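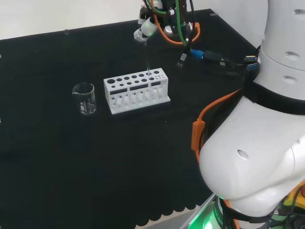
How long should a new tank run before I add fish?

Wait until ammonia and nitrite both read zero on two tests taken a day apart. In most homes that takes several weeks.

Section 3: Filling and cycling your Skemumo tank

Now the fun part starts! The stand is level, the filter is hung, and you get to watch a glass box turn into a living thing. Give yourself a free afternoon for the steps below (and find a towel, you'll want one).

1. Rinse the gravel in a bucket of plain tap water until the water pours off clear. Do not use soap.
2. Spread the gravel so it slopes up toward the back. It looks deeper that way and waste collects at the front, where the siphon can reach it.
3. Lay a plate on the gravel and pour the water onto the plate. Stop when the level is just under the rim.
4. Add water conditioner. Dose for the whole tank.
5. Fill the filter cup, then plug in the filter.

Note: The Plastel filter hums loudly for the first few minutes while it clears trapped air. If it's still rattling after an hour, unplug it and reseat the impeller.

CAUTION: Unplug the heater before the water level drops below the line on its tube. Never plug it in dry.

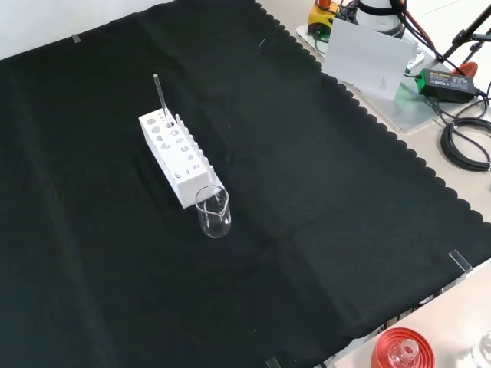
Page last changed: January, by Lizeth Henao (heater note added, Gidcombe lid instructions moved to Section 2)

Feeding the bacteria

An empty tank won't cycle by itself. It needs a source of ammonia, and a pinch of fish food every other day works beautifully – slow, but very forgiving. Test the water every Friday and write the numbers down, even the dull ones. Ammonia climbs first, then nitrite, and one week the nitrite just falls away. It's a great moment!

6. Rinse the test tube with tank water, fill it to the line, and add the drops with the bottle held straight down.
7. Cap it, shake it, and wait the full time printed on your kit's card.
8. Read the color in daylight.
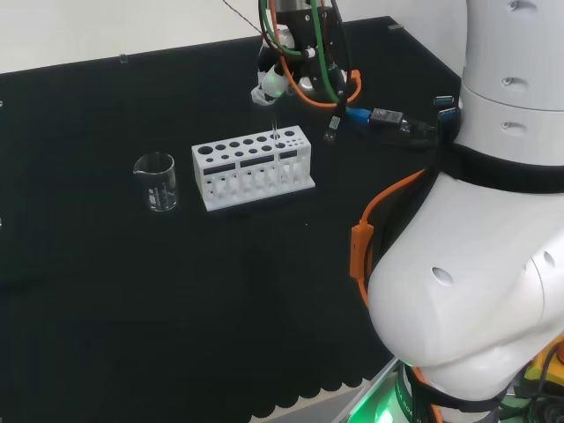
Write each reading next to the water temperature, too, as a cold tank cycles slowly. Owners of the larger Yokoyama cabinet model should test from both ends for the first week – the return pipe is on the left and the far corner can lag behind.

Once you've had your clean readings, change half the water, match the temperature, and bring home a few small fish. Add the rest over the following weeks. Stocking limits for each tank size are in Section 4.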